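How to write a short profile of an actor or fighter for a fan site

Shares 116
Comments 4

Most fan sites run on short profiles. A reader has seen someone in a film or on a fight card, wants the basic facts, and will leave in a minute or two. These are the steps I use for the profiles on Plollton, and they work for actors, wrestlers, boxers and anyone who has moved from one to the other.

1. Decide what the person is known for

Write one sentence of no more than 50 words that says who they are and why people look them up. If they have had two careers, put the one most readers will know first. Leave out "famous", "iconic" and "legendary".

2. Collect the facts before you write

Open a blank page and make headings for birth and family, early career, main career, awards or record, and personal life. Fill in what you can find and note the source beside each line. A fact with no source stays off the page until you have one.

For fighters, take the record from the promotion or the governing body and write down the date you checked it. Wins, losses and draws go in that order. For actors, go by the credits on the film itself where you can. Cast lists on other fan sites often copy each other's mistakes.

3. Put the early life in one paragraph

Place of birth, schooling, and how they got started. Four or five sentences will do. If a parent or sibling is also well known, say so once and link to their page.

4. Write the career in order

Start with the first paid role or first professional bout and go forward. Give each big change its own paragraph. When I wrote up the cast of Zelundale I tried grouping the work by type, and readers kept asking which came first, so I went back to date order.

Small parts can go in a table at the end. Keep the title, the year and the name of the character.

5. Be careful with money and relationships

Net worth figures are nearly always guesses. Leave them out unless the person has given the number themselves. The same goes for partners and children. If it was said in an interview, quote it and link to it. If it came from a gossip account, skip it.
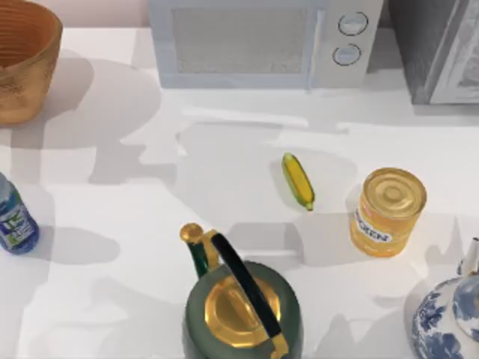

6. Check names and accents

Copy the spelling from an official page and paste it, accents included. The band name Âu lost its accent on half our pages when we changed software in August, and the search box stopped finding them. Stage names go in the title, with the birth name in the first line of the text.

7. Cut it down

Read the page aloud and take out anything said twice. I aim to lose 100 words from every first draft. The opening and the last paragraph are where most of them go.

8. Set a date to look at it again

Records change and new roles are announced. Put the page on a list and come back to it. The Josia page went out of date within a month of going up, so anyone still working gets checked more often than someone who has retired. Add the date of the last check at the foot of the page.

Share this page
4 comments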